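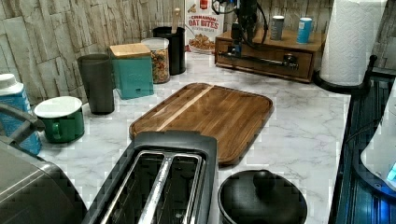
The bench-clearing part of the Nurkadville shared kitchen project is behind where we told you it would be, and I would sooner say so at the top than let you find it on the last page. The aim in the proposal was a clear work surface at the end of each cooking session, with everything that isn't used daily stored in the cupboards. What we have is a clear patch in the middle with a cutting board on it, and a row of jars, boxes and containers along the backsplash. The toaster is still parked hard up against the board. I am told this is an improvement. It may be, but it isn't what was funded.

Report to: Iolanda Nogueira, Teltener small grants
Prepared by: Leif Viklund
Date: 6/19/23

Spending to date

We have drawn $1032 of the grant. Of that, $500 went on cupboard shelving and the rest on storage containers and a replacement lock for the pantry. The shelving is up. The containers have been bought and labelled, although Erdal Karaca and I disagree on whether labels have changed anyone's behaviour. He thinks they have. My own view is that people read the label, nod, and put the flour back where it was.

What was promised and what has been done

The proposal listed 8 changes to the kitchen. I would count five as finished and one as half finished. The remaining two have not been started, and they are the two that matter most: a fixed home for the small appliances, and a rule about what may stay out overnight.

The appliances are the sticking point. Katsuhiko Murakami drew up a plan in which the toaster and toaster oven shared a shelf on the far wall. It is a tidy drawing. It also ignores where the power points are, and running an extension lead past the sink was never going to be allowed. For now they stay along the back of the bench, which was their position before the grant. 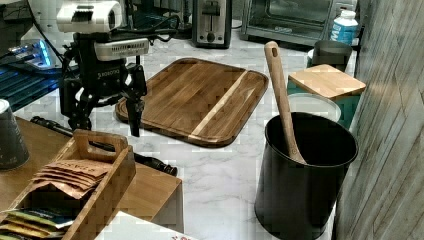 Bench with cutting board, toaster and toaster oven at the back.

The board has been the one real success, and I am still cautious about it. The idea was Ashraf Belkadi's: leave one large board out permanently, so that people have an obvious place to work and are less inclined to dump shopping there. It has a groove around the edge, so it catches a fair bit of tomato juice, and users like it. It also takes up a good share of the bench it was meant to free. Whether that counts as clearing the surface depends on how generous you are feeling.

We had the Shirima storage guide recommended to us by several people. I have read it twice. Most of it assumes a kitchen with one household in it, and its advice to "keep only what you reach for" falls apart when six groups reach for different things.

The utensil crock

This was meant to replace the second drawer, which jams. Everyone agreed to it at the planning meeting. The drawer is still full and still jams -- and the spoons in it are the ones people keep asking for. I'd like permission to spend a little of what is left on new drawer runners. It is a duller purchase than a crock and would do more good.

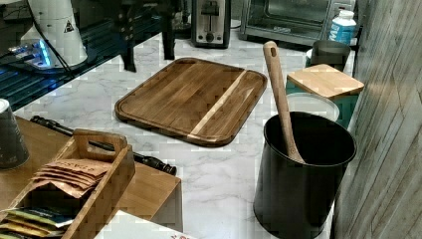
Right side of the bench: black crock with wooden spoon, white container, small wooden board on the teal container.

Small containers keep gathering at that end too. The Stuvano boxes we bought for the cupboard are a good size, but nothing in the plan says who moves things into them.

Next steps

Before August we will measure for an appliance shelf that works with the existing power points, replace the drawer runners if you agree, and write the overnight rule, in one sentence, on a card by the door. I do not expect the card to work by itself. Erdal has offered to check the bench at close for the first month, and I will send you his notes unedited.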